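Engebretsen hand-held gripper kit - six weeks in

Reviewed by Sipho Coetzee
Posted 13 July 2026 in Tools and Rigs
Bought with our own money

Short version: good gripper, annoying software, pads need more care than the leaflet lets on. Would buy again. Longer version below, typed between sessions so excuse the state of it.

What we use it for

Gathering demos for tabletop tasks. Person holds the tool, does the task by hand, camera on the tool records it, the learning side gets a pile of short episodes to train on. Our target was 1000 clean episodes for the first round, mostly pick and place plus a bit of folding. We had been doing it by teleop on an arm before. Slow. Tiring. Everyone hated it, me most of all.

In the box

Gripper, camera mount, two spare rubber pads, a bag of screws, hex key, calibration card, a single folded sheet calling itself a manual. No camera. No case either, and at this price there should be one. Ours lives in a shoe box with a towel in it.

Setup

Took me an evening. The mount goes on easily enough but the angle marks are tiny and the same color as the plastic, so I went over them with a paint pen. Calibration card step is fine once you know it wants the fingers fully open before you start. The sheet has that as step 7, after the part where you need it. Lost most of an hour there.

Pairing with the Novimley recorder app was two tries. Then it just worked, and has kept working apart from one update in the second week that reset all my folder names.

In the hand

Heavier at the front than I would like. Trigger is smooth, short pull, no click. New people get it fast - I handed it to someone who had never seen one and had usable episodes from her before lunch. Left handers get the short straw, the cable comes out on the wrong side and rubs the wrist.

After 400 episodes in a stretch your forearm knows about it. We swap people over well before that now.

Recording quality

This is the main thing, so a bit more on it.

The view is tight. Fingers, the space between them, some table. If your object is off to one side at the start of an episode the policy never gets to see it, and neither will you when you are sorting through clips at night wondering why it misses. We start every episode from higher up than feels natural and come down slow. Made a big differnce.

Lighting: even is better than bright. Your own hand and the tool will drop a shadow on the work, and if it falls the same way in every single clip I would worry about the model leaning on it. We turn the table a quarter every batch. Also swap surfaces. Cloth, wood, a gray mat, whatever is around. First round we did almost everything on the mat and the policy was lost on anything else. Our own fault, not the kit's.

Keep the empty clips. Fingers open, nothing held, tool drifting down to the surface. I was binning those at first as dead time. They teach the approach, and they are also where you can get a proper look at the condition of the pads.

Sorting and labels

The Novimley export is a mess. Names come out as long strings, the start and end trims are not saved unless you hit save twice (twice!), and there is no way to mark a clip as "maybe". I keep a paper list next to the laptop. Good, bad, look again. Low tech, does the job.

If you send data on to someone else, check the time stamps first. We shared a batch with the people at Lelomside and the gripper width was running slightly behind the video in every file. There is a setting for it. Off by default, two menus down.

Pads

Grip is very good from new. Plastic bottles, mugs, spoons, folded cloth, all held. Thin card is hit and miss.

But the rough rubber picks up everything. Lint, crumbs, whatever is on the table. Damp cloth, let it dry, go again. I do it at every break now and should have from day one. Don't use tape to lift the dust off, it left a film on ours and a mug went straight through.
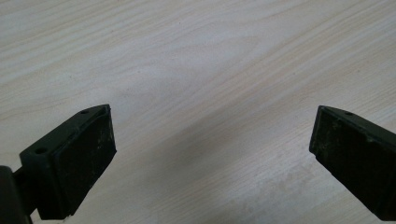

Fingers open over the wood table. Pale specks on both pads, heavier on the right one.

Spares are cheap but shipping is not, so order them with the kit. Sodgate had them in stock when the maker's own shop did not. Came quickly, right part, no complaints.

Wear and build

Plastic body has held up. One drop onto a tile floor, from sitting height, no cracks. Screws on the camera mount worked loose in the first week, thread lock sorted it. Put a witness mark across the heads with a marker so you can see at a glance if one has turned, because a camera that has moved a hair ruins a batch and you wont spot it till training.

Good

Quick to learn, quick to record
Trigger feel
Pad grip when clean
Survives a drop

Not so good

Front heavy
No case, poor manual
Export names, double save
Cable side for left handers
Pads show dirt fast and need constant wiping

Who should get one

If you need lots of short manipulation demos and you have more hands than robot time, yes. If you need long two-handed tasks, you want a pair, and I have only tried the one so can't speak to syncing them. Anyone who has, please comment, thats next on our list for October.

Score: 7 out of 10. Would be higher with a case and a sane export.

Update, same evening: asked support about the double save. They say it is known and a fix is coming, no date given.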